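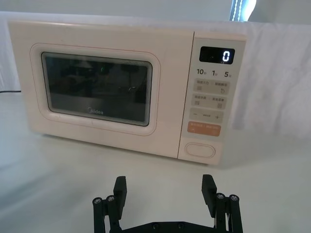 Figura 5.1 – Forno de micro-ondas de bancada, com o visor em "0".

Capítulo 5
Ondas eletromagnéticas e matéria

No capítulo anterior estudámos a propagação das ondas num meio material. As ondas eletromagnéticas dispensam esse meio: propagam-se também no vazio, todas à mesma velocidade, e distinguem-se umas das outras pela frequência. A luz visível ocupa uma faixa estreita do espectro, que começa perto dos 400 nanómetros, no violeta.
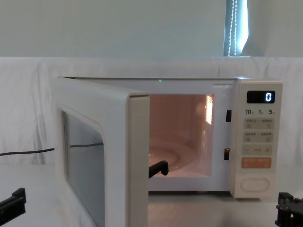 O que acontece à energia de uma onda quando encontra um corpo?
Uma parte é refletida, outra é absorvida e outra atravessa o corpo. A proporção depende do material e da frequência.

A molécula de água tem uma distribuição desigual de carga elétrica. Num campo que oscila, tende a rodar para acompanhar o campo, e as colisões com as moléculas vizinhas

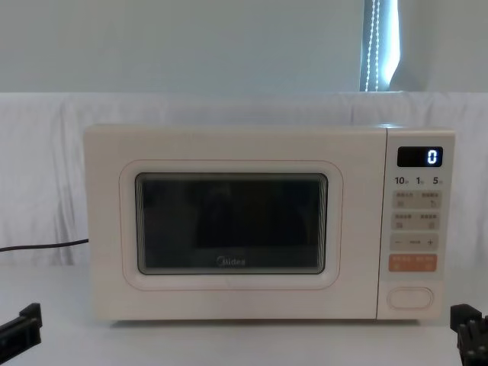 transformam essa energia em agitação térmica. O gelo absorve muito menos – as moléculas estão presas na rede cristalina e rodam com dificuldade.
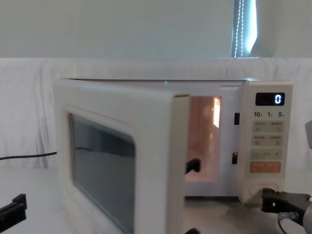

O comprimento de onda determina também o que uma abertura deixa passar. Uma chapa metálica com furos muito menores do que o comprimento de onda comporta-se, para essa onda, quase como uma chapa inteira. A luz, de comprimento de onda muito mais curto, passa pelos furos. As pequenas perfurações na parede direita do forno, por onde brilha a luz, ilustram o caso. Na secção 5.2 faremos o cálculo para três frequências diferentes.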